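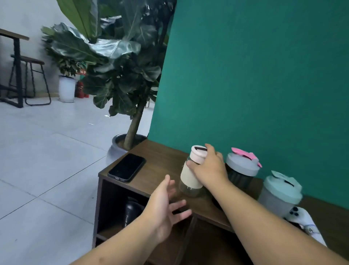
Plesell's capture kit has been on the market since February, and its pitch is a narrow one. The buyer gets a head-mounted camera, a battery pack and a licence for Cestora, the labelling software that turns recordings of ordinary hand work into training data for robot manipulators. No arm or gripper is included.

The task list leans heavily on drinkware. Liên Ông, who runs the kit's field program, says lids are where most grasp models come undone. "A cup body is close to a cylinder. Lids have slots, flip tabs and straps, and people take hold of each one differently," she says. A glass bottle in a silicone sleeve adds a second problem: the sleeve grips, the bare glass below it doesn't, and the model has to learn which surface the fingers are heading for.

Operators are asked to leave household clutter where it lies. Phones, cloths and pot plants stay put. Hrytsenko, the rival system, specifies a bare bench and fixed lighting, and its recordings are easier to label as a result. They also transfer poorly to a lounge room.

We ran the kit for 7 days. Setup took 100 seconds once the strap was adjusted. Hand tracking held up well with both hands in view, but dropped out when one forearm crossed the other. Dark, glossy objects gave the depth estimate trouble – a known fault, according to Plesell, with a firmware fix promised.

The kit sells for $3000, or $2000 without the Cestora licence. Export to Wivex format is included at either price.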